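**Ticket:** Wrist force limit trips on table pick cell, station 4
**Opened by:** Lemlem Tufa
**Site:** Jikport
**Status:** Open, waiting on MacBrayne
**Last edit:** 28 July 2019

### What was reported

Arm stops on approach to the table with a force limit fault. Came up 9 times in one shift. The operator cleared it each time from the pendant and carried on, so we have 9 identical lines in the fault log and nothing else. No note of which part, which pose, or what else was on the table.

The Stultia practice sheet says a repeated fault gets a written note on the second occurrence. I have yet to meet anyone at this site who does that. I'd like to know whether the people who wrote the sheet have ever stood at a cell with a line backing up behind them.

### What I tried

1. Restarted the controller. Fault came back on the fourth cycle.
2. Checked the payload setting. It matched the gripper sheet.
3. Re-ran the tool center point routine. Difference from the stored value was under 2 mm, which I don't believe is enough to do this.
4. Dropped approach speed from 400 mm/s to half that. No faults for the rest of the session.

Step 4 is where everybody wants to close the ticket. I don't. Slowing the arm until it stops complaining tells me it was hitting something or thought it was, and I still can't say which.

### The clear-zone rule

The sheet asks for a clear surface under the gripper before any approach, "except for the work at hand." That last bit is doing a lot of lifting. Ask two people at Ketness what counts as the work at hand and you get a part, or a part plus its packaging, or whatever happened to be there when the shift started. MacBrayne signed off the cell against this wording, and I can't see how anyone could pass or fail against it.
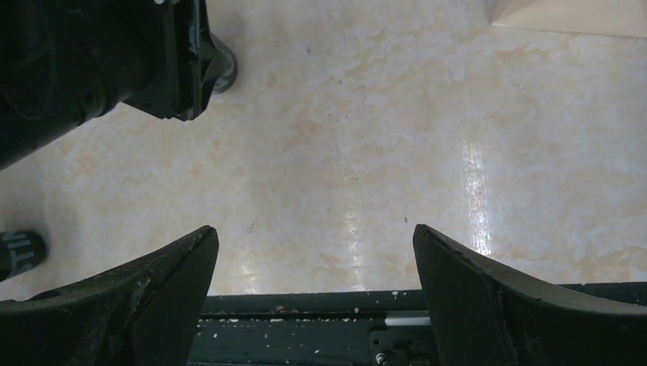

My own reading is that the rule should cover the arm as well as the fingers. We check the landing spot, call it clear, and forget that the wrist and the links behind it sweep a much wider path. A cylinder standing off to one side is fine for the fingertips and can still be in the way of the end plate. If the tool nudges something that can roll, the next approach isn't the same approach anymore.

The other gap is the surface. There's no mention of shine anywhere in the sheet. A polished top throws glare back at a wrist camera, and our part finder is tuned on a dull gray board that came with the cell. I was told the filter "handles reflections." I asked for the test that showed it and was sent the sales brochure.

Also nothing in there on cleaning. Chips and crumbs collect on the rail along the front edge of the table, and the daily checklist has a line for the floor and a line for the pendant screen but none for the rail. It may have no bearing on this fault. I'd still wipe it down.

### Reply from MacBrayne (pasted from email)

> Recommend keeping reduced speed as permanent fix. Cell complies with the practice sheet as delivered. Please confirm closure.

Not confirming. Complying with a sheet that doesn't define its own terms is no great achievement – and the reduced speed isn't in the risk assessment, so somebody will put it back up in December when orders climb.

### Still to do

- Log force on all axes at the old speed, empty gripper, bare table. If it trips, objects have nothing to do with it.
- Same again with two cylinders set at the edges.
- Same again with a matte sheet over the top.
- Get the fault screen changed so it asks for a note before it will clear. Ketness says this is a paid change. Of course it is.
- Send proposed wording to Stultia: clear zone to mean the full swept path of arm and tool, with any item left inside it named on the job card.

Speed stays reduced until the bare table run is in. Don't change it back without writing it here.

– L.T.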